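Harbor Talk > Ship visits and open days

Thread: Novholm open day in November – worth getting up for?

pierhead_pete
Port office has the notice up. The Novholm is coming in to Sterermont for 3 days in November, courtesy visit, coast guard training ship, reception for the people who get invited to receptions, and then one open day for the rest of us. Gates at 9 a.m. They are capping it at 624 visitors, a number I would love to have explained to me. Has anyone been aboard her before? My knees would like to know about the ladders before I commit.

tidewrack
Went when she called at Bitari. The ladders are steep but there's a rail on both sides and a cadet at the bottom looking worried on your behalf. You get the bridge, the boat deck, the galley and one classroom. No engine room. The man in front of me asked about the engine room at every stop and got the same polite answer in four accents.

Gerrit Van Acker
The 624 is passes, not people. A pass covers one adult and any kids under 16, so expect a good many more on the pier than that. It's in the second half of the notice, under the parking map.

pierhead_pete
I stopped at the parking map. It broke my spirit.

lowwater_lou
Am I the only one who finds these things a bit much? A mayor, a band, two speeches about our enduring friendship, and the fish market loses its loading spots until the ship leaves. Last time I carried crates from the bus stop. My friendship endured less well than advertised.

tidewrack
The market got the north lot last time, Lou.

lowwater_lou
The market got HALF the north lot. The other half had a tent in it. The tent had cheese in it. I was not offered any cheese.

Maarten Kramer
I did the open day at Bitari too and would go again, with some advice. Get there early, wear shoes with a grip, and leave the big backpack at home, as they searched every one and the line crawled. They do let you take water in. There was none for sale on the pier and no shade.
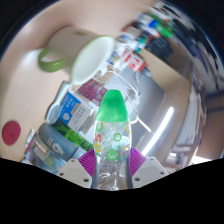 The bridge tour is the part to aim for. Ours was led by a second mate who had clearly been told to keep it to ten minutes and had no intention of doing so. We got the whole crossing, storm included. If you end up in the boat deck group first, ask nicely to swap, because the bridge closes early when the official guests turn up.

Gerrit Van Acker
Disagree about going early. Early is when the schools go. I turned up after 2 p.m. and walked straight on.

Maarten Kramer
And did you see the bridge?

Gerrit Van Acker
I saw the door of the bridge. It's a very good door.

saltcellar
Does anyone know if the Tăng is coming in with her? My cousin swears there are two ships. The last time two came in together the pilot boat was busy all morning and the island ferry sat there with us on it.

pierhead_pete
Only one on the notice. The Tăng was on the draft schedule and then wasn't. Draft schedules at our port office are a branch of literature.

tidewrack
She's going to Bitari instead, according to the agent's board. I'd still check the ferry times that morning.

lowwater_lou
So we get the parking trouble of two ships and the cheese of one.

saltcellar
Lou, I will personally bring you cheese.

pierhead_pete
OK, I'm going, knees and all. Since the notice is written in the style of a peace treaty, I've boiled it down. Shout if I got something wrong.

1. Passes come from the port office counter. You can't book online. The website says you can, and the website is mistaken.

2. Bring photo ID for every adult. They kept the desk open until 2000 hours last time, which is 8 p.m. for those of us who never went to sea.

3. Bring your own water and something to eat. Mugs and open cups stay ashore, lids only on the gangway. 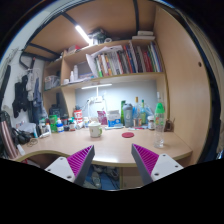

4. No drones. No dogs either, apart from guide dogs.

5. Park at the old cannery and walk. The north lot is for the market. All of it, Lou, I called and asked.

lowwater_lou
I'll believe it when I've parked in it.

Gerrit Van Acker
Number 2 is off. The desk closes at six this year. Everything else matches what I have.

pierhead_pete
Noted, six it is. See you on the pier, I'll be the one going down the ladder backward.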